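Workshop tips: sharing the bench with a pair of arms

When the arms came to our sorting bench at Dumthorpe in October, I thought my tidy-up habits would be out of a job, and me along with them. I'm happy to say I have more use for them than ever! The fetching and placing is less mine now, and the setting out is more mine, so here are a few things we've picked up along the way.

Give each colour its own tray before you start. We sort caps, grey to the clear tray and maroon to the red one, and a short run of 12 goes far more smoothly when the trays are down first.
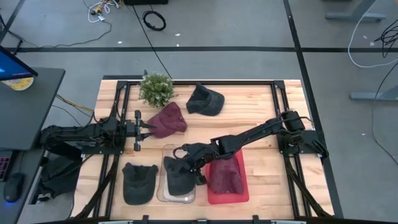
Leave a bit of breathing space between soft things, too. Fabric loves to bunch up, and a heap that you or I would sort without thinking (while chatting about lunch, usually) can be a real nuisance for a gripper. Our friends at Mirerberg swear by a palm's width, and I've come around to it.

Agree on a word before anyone reaches in. Ours is "hands", said good and loud, and whoever is at the keyboard pauses everything until they hear "clear".
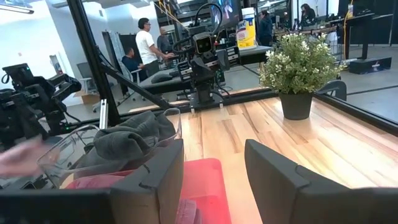 A hand reaching toward the clear container at the bench.

Swap jobs after about 20 minutes, even if you're enjoying yourself. Watching is more tiring than lifting ever was, and a fresh pair of eyes and a cup of tea do wonders.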